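Stukard Chamber Festival

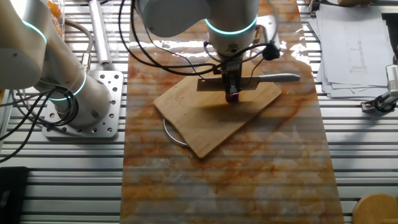
The Stukard Chamber Festival is a yearly festival of chamber music held in the town of Stukard. It takes place over nine days in January and presents mostly string quartets, piano trios and wind quintets. The main concerts are given in the Onico Hall, a former grain exchange with 375 seats.

History

The festival started as a winter series of four concerts organized by the music school of Jenivley, a village on the other side of the river. The school had no proper hall, and the concerts were played in its dining room, where 200 listeners could be seated if the tables were taken out. After three winters the series moved to Stukard and received its present name. The town council gave the use of the Onico Hall without rent, under the condition that one concert each year must be free for residents. This condition is still in force.

During the repair of the hall roof, two editions were held in the parish church. The church had a long echo, and the programs of these years contain more slow music and fewer works with piano than is usual for the festival.

Program

Each edition has between eleven and fourteen concerts. At least one work on every program must be written by a living composer, a rule which was introduced in the fifth edition. The morning concerts last one hour and have no intermission. Open rehearsals are held in the small room behind the stage, and the audience may enter and leave between movements.

A course for young ensembles is connected with the festival. Groups are chosen by recording, and the selected ones study with the visiting musicians for six days. They play a common final concert in Jenivley.

Echevarría Prize

The Echevarría Prize is given to one ensemble from the course. It consists of 3,000 dollars and an invitation to perform a full evening program at the next edition. The prize may be divided between two groups, but this has happened only once. Audience members do not vote.

Archive

Recordings of the concerts are kept at the Stukard public library. The catalog listed 299 recordings on September 30, 2019. Most of them can be heard only in the reading room. The printed programs of the first two winters are missing from the collection.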